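# Domaren sorting method

The **Domaren sorting method** (often just "Domaren," after the project that produced it) is a way of teaching a robot to pick up soft, floppy things and put them in order, using recordings of people doing the same job with hand-held grippers. It grew out of an earlier effort called Trolix, which worked with hard objects such as cups and blocks, and it is best known for its results with plush toys, which had given Trolix no end of trouble.

## Background

A block has the good manners to keep its shape when you squeeze it. A stuffed toy doesn't, and long fur makes matters harder still, as it hides the place where the firm part of the toy begins. The Trolix software chose a grasp by looking for edges, and on shaggy fabric it tended to find a great many of them, most of no use at all. The Domaren team decided to set edges aside and learn from people instead, who mostly squeeze a toy by the middle and get on with things.

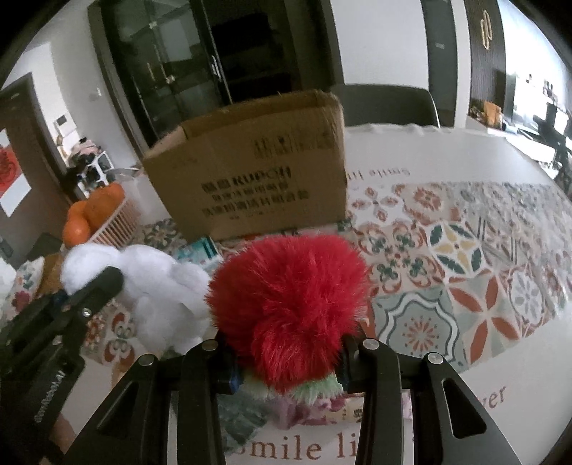 *This page was last changed on July 3, 2025.*

Recording is done on ordinary furniture in lived-in rooms, with whatever cloth happens to be on the table. The shaggy red toy held between the jaws, with its pale green fuzzy section hanging below, is a fair sample of what the method has to cope with, and the busy tile-like print of the tablecloth gives the vision software plenty to chew on too. Early versions trained over plain surfaces did nicely in the workshop and then went to pieces on a floral cloth, so patterned backgrounds were brought in from May onward.

## Method

Each recording, called a *pass*, covers one short task from the first reach to the final release. The published collection holds 3492 passes, of which 3000 are used for training and the rest are kept back for testing. A pass is stored with the path of the gripper, the opening of the jaws, and a short written note on what was moved.

The learning itself happens in 4 stages:

1. **Settling.** The paths are smoothed, gently, so that small tremors of the hand are removed and deliberate wiggles are kept.
2. **Squeeze matching.** The model learns how far the jaws close on different kinds of fabric. A step borrowed from the Khurana toolkit lines up passes of different speeds.
3. **Crowding.** Passes with neighboring objects are given extra weight. A white plush with a blue carabiner clip, lying close to a red one and a light blue packet, counts as a crowded pass, and the model has to learn which bits belong to which toy. Loops and clips are treated as part of the toy they hang from.
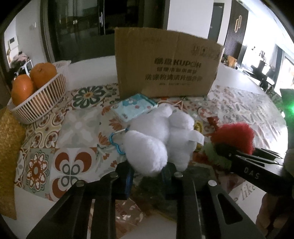 4. **Rehearsal.** The finished model is run on the passes that were kept back, and the places where its path strays from the person's are marked for another round of training.

## Results

In the team's own tests, the model was given up to 32 tries at each toy. It did best on short, fuzzy fabric and on toys with rounded limbs, which give the jaws something to close around. Long fur came out behind short fur, though well ahead of anything Trolix had managed. Thin fabric loops were the sore spot, and the model would sometimes go for the loop when the body of the toy was the better choice.

## Criticism and later work

Some readers of the report have pointed out, quite fairly, that a person's hand makes dozens of little corrections that a robot arm may not be able to copy, and that smoothing the paths could be throwing useful ones away. The team's reply was to publish the unsmoothed paths alongside the others. A follow-up called Dredico applies the same stages to folded clothing and towels. It keeps the crowding step as it was and replaces squeeze matching with a version that also takes the thickness of the fold into account.

## See also

- Trolix
- Dredico
- Learning from demonstration
- Grasp planning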